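Sorting practice, and why I've fallen for a plain white board

I've been meaning to write about tabletop sorting for ages, ever since Lurdes Carrilho got me hooked at the Jindcombe puzzle evening last February. She handed me a bag of odd little pieces and a sheet with shapes drawn on it, and told me to put everything where it belonged. I was there until they turned the lights off!

It sounds like something you'd give a toddler, I know. But try doing it slowly and neatly, with small pieces that want to fall over, and it gets absorbing very quickly. My own kit has 16 pieces in it (two have gone missing under the fridge and come back again) and it lives in an old Pododley biscuit tin.

What I like best is the layout. You start with outlines on a board and you stand the pieces inside them, and suddenly a handful of bits looks like a tiny town. Duarte Bastos prefers his pieces all mixed colours. I'm the opposite - give me one colour on white and I'm happy for an hour.

The board

White, flat and with thin grey lines. Thick black outlines look smart but my eye goes to the lines and forgets the pieces. A dark table underneath is lovely too, as the edges of the board stand out and you always know where your working space ends. I don't bother squaring it up to the table, a bit of an angle suits my wrists.

The pieces

Blue, every time! I like a mix of shapes: a small block, a pair of pegs that aren't quite the same height, and something rounded with a knob on top for variety. The pegs go upright in the small rectangle with a little gap between them, and the rest can wait further up the board until I've decided on a home for them.
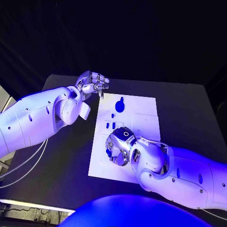 Making your own

Margarida Quintela drew her first board with a ruler and a soft pencil, and it's still the nicest one I've used. Start with one small rectangle and one larger square. Cut the pieces from any offcuts you have, sand the bottoms flat and paint them the same colour - two thin coats, left overnight.

I'm taking mine to Trosgate next month, so if you're coming along, bring a tin of bits and we'll swap.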